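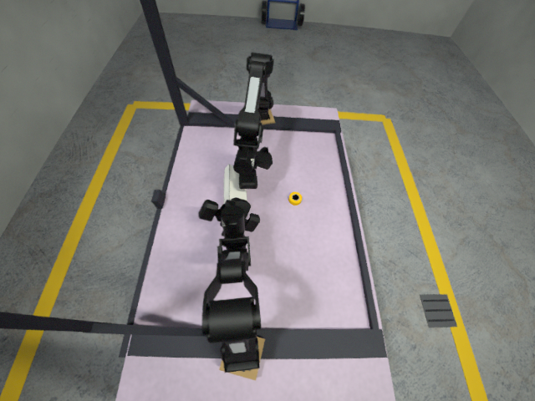

Home Tickets Knowledge base Downloads Quotes Log out

Ticket 3021
Product: Tramevach layout planner, parts export
Category: Purchasing and quotations
Requester: Ornella Longo, Homen, Petovska site
Handled by: Samuele Donati, planner support
Priority: Normal, raised to High
Status: Closed

Subject: Equipment list from simulated two-arm cell does not match the layout, cannot submit budget request

Longo, opening message

We are planning a two-arm bench cell for the Petovska site. No hardware has been ordered. The layout has been built in the planner and the handling trial runs in simulation. I need to turn the layout into an equipment list so that the budget request can go in by Friday.

The parts export gives one arm. The layout has two, mounted at opposite ends of the work surface and facing each other. Both move in the simulation. The export also gives one gripper and one mounting plate. The frame is listed, but the upright post and its diagonal brace at the far left corner are missing, and so is the beam that comes in across the floor to the near left corner.

The export does include the blue wheeled cart by the back wall. We do not want to buy the cart. It is there to check that the cell leaves enough room behind the far arm.

Steps taken before raising this:
- Saved the layout, closed it and exported again. Same result.
- Exported as a spreadsheet and as plain text. Same result in both.
- Deleted the far arm and placed it again. Same result.
- Checked that both arms are set to visible.

I can correct the list by hand, but our purchasing office only accepts a list that carries the planner's check code, and that code goes as soon as a line is edited.

Donati, first reply

Thank you for the detail. Please attach the layout and send the following:
- The parts export as plain text, unedited.
- The name of the price list in use, from the Quotes tab.
- Whether the far arm was placed from the catalogue or made by copying the near arm.

Please leave the existing arms as they are for now. Deleting either of them will clear the placement history.

Longo

Layout and export attached. The price list is Pagano, trade. The first far arm was a copy of the near one, turned to face it. The replacement was also made by copying, as it was quicker than setting the base options again.

The export has 14 lines. I have marked the ones I think are wrong in a separate file and left the original alone.

Donati

Fault reproduced. There are three separate causes, set out below with the fix for each.

1. Second arm missing from list

A copied arm keeps the purchase reference of the one it was copied from. The simulation treats the two as separate machines, so motion and collision checks are correct. The export groups by purchase reference and writes one line with a quantity of one. The gripper and the mounting plate are children of the arm and go the same way.

Fix: select the far arm, open Properties, Purchasing, and choose New reference. Tick "Apply to attached parts". Export again and check that arm, gripper and mounting plate each show a quantity of two.

2. Upright post, brace and floor beam missing

These were placed on the Surroundings layer. Anything on that layer is taken to be part of the building. The four members round the work surface are on the Equipment layer, so they were exported.

Fix: move the post, brace and beam to Equipment. If any of them already exist on site, leave them where they are and note that in the request.

3. Cart included

The reverse of the above. The cart is on the Equipment layer. Move it to Surroundings. It will still be used for clearance checks.

Two further points from the layout that affect cost. The near mounting plate is set at a slight angle to the surface. If that is intended, the plate needs to be quoted as drilled to order. If it is a placement error, square it up before exporting and the standard plate will be used. There is also a small dark block on the outer side of the left rail with no purchase reference at all. The export skips it without a warning. Please confirm whether it should be bought.

Longo

Point 1: done. Quantity of two on arm and gripper. The mounting plate still shows one.

Point 2: done. None of the three exist on site. All now listed.

Point 3: done. Cart gone from the list.

The plate angle is not intended. The block is to be left out of this request. We will deal with it under a separate heading once the controls side has been agreed.

Please advise on the plate quantity. It matters more than I expected, as the two plates sit under different budget lines on our form (fixed to building, fixed to equipment) and I cannot split a quantity of one.

Donati

The plate quantity is linked to the angle. The squared and turned versions are held as different variants, and the export is dropping the turned one as it has no price in the Pagano list. Set rotation on the near plate to zero, then run Refresh variants from the Quotes tab. Refreshing alone will not do it. The arm base will follow the plate unless it is locked, so check the simulated reach afterwards.

Longo

Rotation set to zero. Plate quantity now two. The near arm moved slightly with it, as you said. Handling trial run again with the same two items on the surface, the white elongated part and the yellow ring. No reach errors reported for either arm and no collision reported between the grippers.

New problem. The quote total has gone up by 337 pounds and I cannot find the line responsible. The line prices add up to the old total plus the parts I added. The extra amount is only in the total at the foot.

Priority raised to High by requester.

Donati

Found. The Pagano list applies a packing charge when more than one arm is on the same order. With a single arm in the export the charge did not apply. It is held at order level and the summary view hides order-level charges by default. Go to Quotes, View, and tick "Show order charges". It will then print as its own line and the check code will stay valid.

The charge is the supplier's and we cannot remove it. You could ask them whether it still applies if both arms ship with the frame as one delivery. I would not hold the budget request for an answer. Request the higher figure.

Longo

Charge now shows. Agreed, the request will carry the higher figure.

Three questions before I submit.

a) Does the list include guarding? We have yellow floor marking round the cell in the layout and nothing else. Our safety adviser will ask.

b) Does it include the pink surface covering? I see the frame but no covering.

c) What lead time should I put against the arms? The form needs one number.

Donati

a) No. Floor marking is a drawing item in the planner and has no price. The layout has no guarding objects in it, so none are listed. Whether guarding is required comes out of your risk assessment for the real cell, and the simulation should not be used as evidence either way. I would put a provisional sum in the request under its own heading. A layout with guarding added will need the clearance to the cart and the walls checked again.

b) No. The covering is an appearance setting on the work surface. The pink is a display colour and has no material behind it. To get a priced covering, choose one from Catalogue, Surfaces. Note that the covering in your layout runs a little past the frame at both the far and near ends. A catalogue surface is cut to the frame size unless an overhang is entered, so enter one if you want it kept.

c) The price list shows up to 21 working days for the arms. The same field is blank for the mounting plates, which usually means the supplier has not filled it in. Ask them for the plate figure in writing. Neither arm can be fitted without its plate.

Longo

Covering chosen from the catalogue, overhang entered at both ends. Provisional sum for guarding added on our form, outside the planner list. Lead time entered for the arms, plates marked "to be confirmed by supplier".

Final export attached for the record. Check code accepted by purchasing. Submitted Friday morning.

One request for the developers. A warning when a copied arm shares a reference would have saved most of this. We came close to submitting for half a cell.

Donati

Passed on as a change request, along with a second one for parts that have no purchase reference. Neither has a release attached yet. Until they do, the check for any layout with copied machines is to open the Equipment tree and sort by reference. Duplicates will appear next to each other.

If the request is approved and the layout changes before the order is placed, make a new export. The check code belongs to the saved version of the layout and the old list will be refused.

Closing note (Donati)
Cause: shared purchase reference on copied arm; items on wrong layer; unpriced plate variant; order charge hidden in summary view.
Action: layout corrected by requester, export reissued.
Open with supplier: lead time for mounting plates, packing charge on combined delivery.
Ticket may be reopened until the end of September.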